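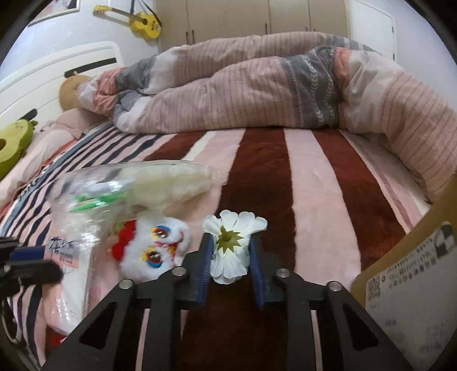
Kovstead新专辑《北岸低频》定档四月,后金属听众今年有福了

等了三年,Kovstead终于要回来了!这支一直待在克拉斯索普(Clusthorpe)的四人后金属乐队昨晚在自己的主页上放出消息,第二张全长专辑《北岸低频》将于2020年4月9日上线,黑胶和磁带同步发售,由小厂牌Buvberg发行。先行曲《退潮表》在二月就已经放出来了,当时很多人以为那只是一首单独的单曲,现在看来是整张唱片的第三首。

先说大家最关心的,声音变了没有?变了,而且变得很有意思。首张专辑《石灰窑》里那种铺天盖地的吉他墙还在,但这回他们舍得把墙拆开,让你听见里面的砖。提前拿到试听文件之后我连着听了两个晚上,第一遍是用耳机,第二遍换成客厅那对老音箱,低频一出来,窗台上的杯子都在跟着哼。鼓的录法尤其值得一提,军鼓几乎不加混响,干得像有人在你隔壁房间敲木箱,而镲片却留了很长的尾巴,两样东西放在一起,空间感一下子就有了。

专辑一共七首歌,总长五十二分钟。开场曲《灯塔值班》只有两分多钟,全是风琴和一把调得很低的贝斯,没有鼓,也没有人声。紧接着《盐仓》轰然砸下来,前奏那个切分的重复段我敢说会成为今年现场最容易让人甩头的四小节。《退潮表》大家已经听过了,不过专辑版和单曲版并不一样,结尾多出将近一分钟的反馈噪音,直接滑进下一首《十一号泊位》,中间没有停顿。所以强烈建议从头到尾按顺序听,别开随机播放!

《十一号泊位》是我个人最喜欢的一首。前半段慢得像在拖一条很沉的缆绳,主唱几乎是贴着话筒说话,到了六分钟左右,两把吉他忽然分开走,一把往上爬,一把往下沉,鼓手这时候才第一次踩下双踩。那一下真的会起鸡皮疙瘩。第五首《雾号》是纯器乐,据说是在排练室里一遍录完的,能听见有人在最后一个音之后轻轻咳了一声,他们没有剪掉。

人声方面也有新东西。主唱兼吉他手Samran Thongdee在第一张里基本只用一种嘶吼,从头吼到尾,喜欢的人很喜欢,受不了的人也确实受不了。新专辑里他开始唱旋律了,不多,主要集中在《雾号》之后的《候船人》,声音比想象中要薄,带一点沙,但放在那么厚的伴奏上面反倒很抓人。

“我以前觉得唱旋律是另外一种人干的事,”Samran在电话里笑着说,“写《候船人》的时候我在厨房里随便哼,哼完发现吼不出来,一吼就把那句词吼没了,那就唱吧。录了十几遍,前面十遍都很难听。”

贝斯手Wanpen Kaewkla这次承担了大部分编曲工作。她在乐队里一向话少,聊起低频却可以说上半个小时。专辑里好几首歌的骨架都是她先用贝斯写出来的,吉他后来才进来,这跟《石灰窑》时期的做法完全反过来。

“上一张我经常听不见自己,”她说,“这次我跟他们讲好了,先让贝斯站稳,吉他再找位置。混音的时候我一直盯着这件事,盯到大家都有点烦我。”

盯得很值!《盐仓》和《十一号泊位》里的贝斯线条清楚得可以跟着哼,失真加得很重,颗粒却没有糊成一团。喜欢研究音色的朋友可以留意《盐仓》第二段主歌,那里左边的吉他整个停掉,只剩贝斯和鼓在推,持续十六小节,推得人坐不住。

录音地点是克拉斯索普老城边上的Ghasemi录音棚。这个棚不大,本地几支硬核和噪音乐队的小样都出自那里,主录音间的顶很高,墙面没有做太多处理,自然混响偏长。乐队去年秋天进棚,用十五天录完了所有基础音轨,之后人声和风琴又断断续续补了几次。混音做了三个版本,最后选中的是最粗糙的那一个。Samran的说法是,前两版“太体面了,像给别人家写的”。

说到风琴,专辑里那台声音发闷、偶尔走音的乐器是录音棚里原来就有的,有两个键按下去弹不起来,Wanpen索性把这两个音写成了长音。你在《灯塔值班》里听到的那个一直不肯走的低音就是这么来的。知道这件事以后再回去听,会觉得整首歌都多了一点倔脾气。

歌词延续了乐队对港口和海岸的执念,不过写法收了很多。《石灰窑》里动不动就是毁灭、灰烬、末日,新专辑写的是值夜班的人、误了船的人、每天抄潮汐表的人。《退潮表》的词几乎就是一串时间和水位,Samran一行一行念下来,念到后面水位数字越来越小,音乐却越来越大,这个反差处理得特别漂亮。收尾曲《旧航道》有十一分钟,是全专辑最长的一首,只有四句词,每句之间隔着很长的器乐段落。第四句唱完之后还有三分钟,乐队用同一个和弦反复碾过去,速度一点点放慢,到最后几乎散架,然后停住。我第一次听完之后坐在那里没动,过了好一会儿才想起来去关音箱。

要挑毛病也不是没有。第五首和第六首放在一起,中段的气口稍微长了一点,急性子的听众可能会在这里走神。另外数字版的整体音量压得比较低,刚打开的时候会觉得不够冲,把音量旋钮往右多拧一格就好了,动态留得足,开大了才过瘾。跟首张放在一起比,《北岸低频》少了一口气冲到底的蛮劲,多了很多可以反复听的细节。两张我都喜欢,但如果朋友问我该从哪张入门,我会毫不犹豫推荐新的这张。

下面说购买信息。首批黑胶共3083张,双碟装,黑色普通版为主,其中包含100张灰色胶,由Buvberg官网单独发售,每人限购一张。双碟的分面安排是这样的:A面《灯塔值班》和《盐仓》,B面《退潮表》和《十一号泊位》,C面《雾号》和《候船人》,D面整面留给《旧航道》。B面那两首之间的无缝衔接在黑胶上也保留了,这点很贴心。磁带版曲目相同,外加一首只在磁带上出现的排练录音《石灰窑(慢速)》,把首张的同名曲拉长到原来的两倍,脏得可爱。

封面由乐队自己设计,一张颗粒很粗的黑白海堤照片,乐队标志缩得很小,放在右下角。看惯了满版尖刺字体的金属乐迷可能会愣一下,不过拿它跟音乐摆在一块儿,气质是对得上的。内页附全部歌词,还有Wanpen手写的贝斯调弦表,想在家里跟着弹的人可以省不少力气。

现场方面,乐队暂时没有公布巡演日期,Samran只说新歌已经全部排过,《旧航道》在排练室里最长的一次弹到了二十分钟。“到时候会弹多长,看当天的心情,”他说。上一次看他们现场的人应该都还记得那个音量,耳塞请提前备好!

发行当晚,乐队会在自己的主页上完整播放一遍专辑,播放期间四名成员都会在线,跟大家聊录音时的各种琐事。想凑热闹的朋友记得提前关注,播放当地时间晚上八点开始,结束后不留回放。

乐队同时透露,首张《石灰窑》也会在今年晚些时候再版,重新做母带,曲目不变。绝版已久的黑胶终于不用再去二手市场碰运气了,对后来才认识他们的听众来说是个大好消息。再版的数量和价格还没有定,有消息我们会继续更新。

《北岸低频》曲目:
1. 灯塔值班
2. 盐仓
3. 退潮表
4. 十一号泊位
5. 雾号
6. 候船人
7. 旧航道

艺人:Kovstead
厂牌:Buvberg
格式:双碟黑胶、磁带、数字
风格:后金属、淤泥金属
推荐曲目:《十一号泊位》《退潮表》《旧航道》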